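# Assay

Ornella Marras received the bar at the counter of the Ginthorpe vault at opening time and signed for it in two places.

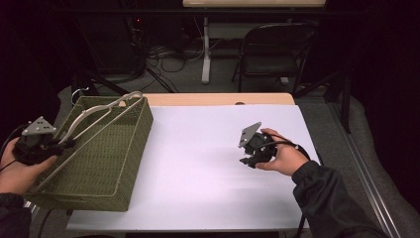 The client was an estate. The deceased had bought silver and gold through Trelteck for most of his working life, and the executor wanted a value for each piece before the lots were divided between the heirs. Nineteen of the pieces had gone through without comment. The last was a kilogram bar, cast, with the stamp of the Skivedska refinery, a serial number, and a fineness of 999.9.

She wrote the serial number on the sheet and compared it with the certificate. The numbers matched. The certificate was the old type, on heavy cream paper, with the assayer's signature in blue.

She weighed the bar. The display settled at 1,000.02 grams. She took it off, let the balance return to zero, and weighed it again. The reading was the same. A cast bar is allowed to run slightly over, and refiners prefer it that way, as a buyer who finds a shortage will write a letter and a buyer who finds an excess will not.

She measured it next. Length, width, and thickness went into the sheet, with the thickness taken at both ends and the middle. A cast bar has a sunken top face, so dimensions give only a rough check on volume. These were within range. She did the water displacement test and got a density of 19.29. Gold is 19.32. Tungsten is 19.25. The difference between them is smaller than the error of most shop equipment, and the result did not settle anything.

The surface test read as fine gold. It would have read the same on a plated bar with a thick enough skin.

She put the bar on the conductivity plate, set the probe depth, and waited. The reading came back low. She moved the bar a quarter turn and repeated it. Low again. She cleaned the plate, ran the house reference bar, and got the value printed on its card. Then she ran the Skivedska bar a third time.

She entered all the readings and drew a line under them.

The procedure at this point was ultrasound. A pulse goes in at one face, travels through the metal, and comes back off the other. In gold it takes a known time. In tungsten it travels faster, and where one metal is joined to another there is usually an early echo. Ornella applied the gel, set the transducer near the serial number, and read the trace. There was an early echo. She worked along the bar in steps of 15 millimeters and marked each point on a paper outline. The echo was present in the middle and absent at the two ends.

Cocco came in from the front office while she was shading the outline.

"The executor called," he said. "He wants to know if he can send the van."

"Tell him tomorrow."

"Is it the big one?"

"It's item 20."

He looked at the outline. He had worked at Ginthorpe long enough to read one. "Could the certificate be wrong?"

"The certificate is fine. It describes a bar with this number."

"And this isn't the bar."

"It has the number on it," she said. "That's as far as I can go without a drill."

Drilling needed written consent. Cocco went back to the front to ask for it, and she wiped off the gel and put the bar in a tray with a red tag. Then she read through the purchase file, which she had not needed for the other pieces. The invoice from Trelteck was stapled to a storage receipt, and the storage receipt was stapled to a withdrawal slip dated in April, eleven years after the purchase. The bar had left the vault for 2 days and been checked back in by weight.

She turned the slip over. The man had signed it himself. In the space marked *reason for withdrawal* he had written *personal*, and in the space below, where the clerk recorded condition on return, there was a weight and a set of initials.

The initials were O.M.

She looked at them for a time. She had been a counter clerk then, on the early shift. Weight was the only test required on a return. She had no memory of the man, or of the bar, or of that April in general.

The consent came through before lunch. She clamped the bar, set the depth stop, and drilled from the underside with a 2 millimeter bit. Bright yellow turnings came up and she brushed them into a numbered dish. Below the first few millimeters the bit began to squeal, and it stopped cutting. She backed it out. The tip was blunt. At the bottom of the hole the metal was gray.

She weighed the turnings, sealed the dish, and photographed the hole with the scale beside it. On the report, under *findings*, she wrote that item 20 consisted of a gold shell over a core of another metal, probably tungsten, and that the value should be based on recoverable gold only. Under *custody* she listed the purchase, the deposit, the withdrawal, and the return. The form asked for the name of the receiving officer at each stage.

She wrote her name in full on the fourth line and dated the report 07/01/2025. Then she called Cocco and asked him to find a second signatory, someone who had not handled the bar before – and to bring the return ledgers for that year, all of them, up from the basement.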